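Descaling a kettle and cups in a hard water area - vinegar or citric acid?
Household & Cleaning > Kitchen

Dadgate wrote:
We moved in June and the water here is very hard. The kettle had a white crust on the bottom within 2 weeks and there's a film on the tea every morning. I've been using white vinegar, half and half with water, left overnight. It works but the kitchen smells like a chip shop and the first few brews taste of it. Is citric acid any better? Also the cups have a chalky ring inside that the washing up doesn't shift.

Itavent wrote:
Citric acid every time. Two tablespoons to a litre, bring it to the boil, switch off and leave for 15 minutes. Pour away, rinse, boil once with plain water and throw that out too. No smell. I buy it in a big bag from the hardware shop, much cheaper than the branded sachets.

Steiner wrote:
I don't agree about boiling it. If the solution is too strong and too hot you can get a different deposit left behind, which is harder to get off than the scale was. Warm is enough. Fill the kettle, heat it to hand hot, add the powder, wait an hour.

Itavent wrote:
Been boiling mine for years and never had that.

Steiner wrote:
Then yours is probably weaker than you think. Two tablespoons heaped or level?

Itavent wrote:
Level.

Rasta wrote:
Vinegar is fine if you rinse it properly. Everyone has a bottle in the cupboard. I do ours at 9 in the evening and rinse it before bed, no need to leave it all night.
For the cups, make a paste of bicarb and a drop of water and rub it round with a cloth. That gets the tea stain. The chalky part needs an acid, so do that first, rinse, then bicarb. Don't mix them, they cancel each other out.

Dadgate wrote:
Thanks all. Bought 100 g of citric acid and did the kettle warm, the way Steiner said. Nearly all of it came off. Second go tomorrow for the bit round the element. Did the cups after with the acid and then bicarb and the ring has gone from all except one old mug.

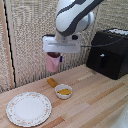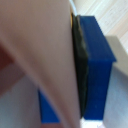
Pink cup in the first one, the second is a close-up.

Rasta wrote:
Leave the old mug soaking. If the glaze is worn it will keep coming back whatever you use.

Steiner wrote:
Agreed on the mug. And get a filter jug if you don't want to be doing this every month.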